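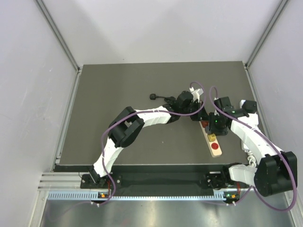

Two arms and a dark gray tabletop.

THE OUTLET QUESTION, CONTINUED
Kunda Building tenants' newsletter, 23/01/2023

When the Kunda Building went up, the architect seems to have pictured each office holding one lamp, one radio, and a person who went home at dusk. Every room was given one double outlet, placed behind wherever a desk would naturally go. Room 206 got a second one, halfway up the wall beside the door at the height of a light switch, and tenants have been competing for 206 ever since.

Readers will recall that we covered this subject in July and promised to come back to it when there was news. There is now news, in the sense that a quote has arrived.

Trolik Electric walked the second floor and priced new outlets along the east corridor at $2,988. That covers wiring, patching and paint, with the paint described as "close match." It doesn't cover the west corridor, where the walls are plaster over something the electrician knocked on several times and declined to name. Management has the quote and is thinking about it. Management was also thinking about the elevator, so we advise tenants to pace themselves.

In the meantime we all live out of power strips. Most are fine. They sit under a desk, collect dust and a dropped paper clip or two, and ask nothing of anyone. Trouble starts when a strip is plugged into another strip, which is plugged into a cord that goes under the door and belongs, by long tradition, to the accountants. The fire inspector has a word for this arrangement and put it on page one of the last report, and the building's insurer then repeated it in a letter with a larger font.

So, once more, and with affection:

Please don't plug one strip into another. It will appear to work. The strip doesn't care, the wall doesn't care, and the wire in between cares a good deal on the day somebody brings in a heater.

On the subject of heaters: they go into the wall. Yes, the one double outlet. Yes, this means unplugging something you like. We know that the radiators on the north side are ornamental between breakfast and lunch, and we have written to management about that too. The reply thanked us for our interest in the radiators.

Cords under rugs should come out from under rugs. A cord that gets walked on all day wears out where you can't see it, and the rug by the mailroom has a ridge in it that two people have now tripped over while carrying soup.

If a plug is warm to the touch, stop using it and tell the front desk. If it is brown, stop reading and go tell the front desk. 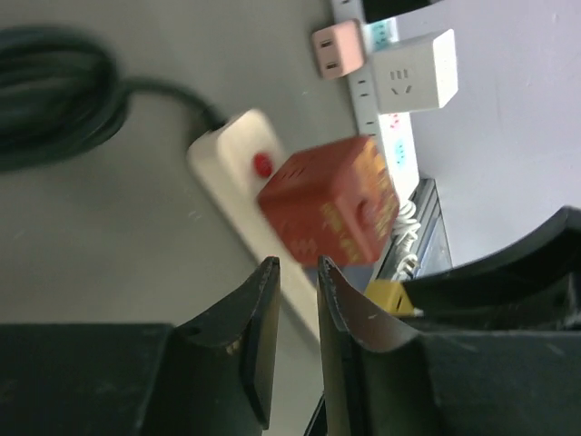

A tenant on the west side writes that all this scolding would go down easier if the building had ever offered a single room where a person could charge a laptop without moving a copier. Why, the letter goes on, should the people with the least wiring get the most rules, and has anyone considered putting a few outlets in the lobby, which has two sofas, a ficus and no outlet at all?

We put the lobby idea to management the same afternoon, since it struck us as a good one. The answer was that lobby outlets would "encourage sitting." We leave the sofas to speak for themselves.

The letter does have a point about the rules, though. Most of them were written in response to one event, and most of us know which. The Saliba Street side lost power for a whole morning because the shared kitchen was running the kettle, the toaster oven and the Likeren, our beloved and enormous coffee machine, off the same strip. The breaker did what breakers are for. Then somebody reset it, made toast, and the breaker did it again. This went on until there was no more bread.

The Likeren now has an outlet of its own, with a label. Please respect the label. A phone charger was found in it last week, in the lower socket, looking innocent.

Some housekeeping while we have your attention. Adapters left in the conference room go into the drawer by the sink, and the drawer is full. Whatever is still in it at the end of the month will go in the electronics recycling bin, including the several for countries that none of our tenants, so far as we know, does business in. If one of them got you through a trip and you're fond of it, come and get it.

Strips that have lost a switch, cracked along the case or started to hum can go in the same bin. Wrapping them in tape doesn't count as fixing them, however neatly it is done, and some of it has been very neat indeed. The hardware store on the corner sells decent ones. Look for a testing lab's mark on the back, a cord long enough to reach without being stretched like a banjo string, and a built-in breaker. You don't need the kind with colored lights, but we aren't going to stop you.

Signatures in support of the Trolik quote stand at 134, on the clipboard at the front desk. Several are in the same handwriting, and one belongs to a sandwich shop. Management has asked for suite numbers next to the names, so if you signed early, please stop by and add yours. The pen is on a string. The previous pen wasn't.

Anyone who would like the electrician to look at a particular outlet on the next visit should leave a note at the desk with the suite number and what the outlet does or fails to do. "Makes a noise" is useful. "Haunted" was less so, although we gather it was looked at first.

Next issue: the bike rack, and a reply from management concerning the ficus.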